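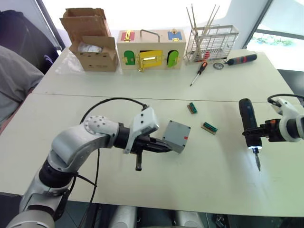 Week 9 handout: Can a machine do your chores yet?

Short version: some of them, slowly, on a good day. I get this question every term, usually from someone hoping I'll say the dishes are covered. They aren't.

Before class, please read the Morsy chapter on hands. Skip the math if you like, I won't ask about it.

1. Picking things up

Lifting a small box off a flat table is the easy end. Two arms can share a job now, one holding a part and the other bringing a tool, and ten years ago I'd have called that showing off. Wet laundry, plastic bags and cables are still a mess. They change shape every time you touch them, and the plan you made a second ago is stale.

2. Using a tool made for us

I love this one! A cordless screwdriver was shaped for a human palm, and a two-finger gripper has to clamp it firmly without letting it twist. Then the bit has to meet the screw head straight on. You and I feel our way in (you do it half asleep when you fix a cupboard door), but a robot has to get that from cameras and force readings. In the February lab our Zuser arm made 200 tries at seating a bit and got 180 of them. Sounds great until you picture a shop floor where every miss stops the line.

Think about the button, too. Holding a screwdriver and switching it on are two different skills, and people forget the second one when they write up their task lists.
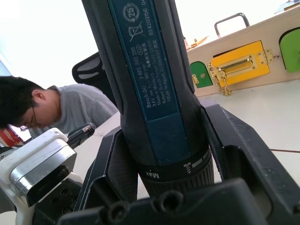
3. Latches, bolts and little doors

Toy latch boards are handy practice. Each fitting wants its own motion – slide, lift, swing – and a kitchen is full of the same stuff at a bigger size.

For next time

Pick one chore at home and write down every touch, including the boring ones. My own list for making a bed came to 19 lines and I still left out the pillows. Bring yours on paper, one page.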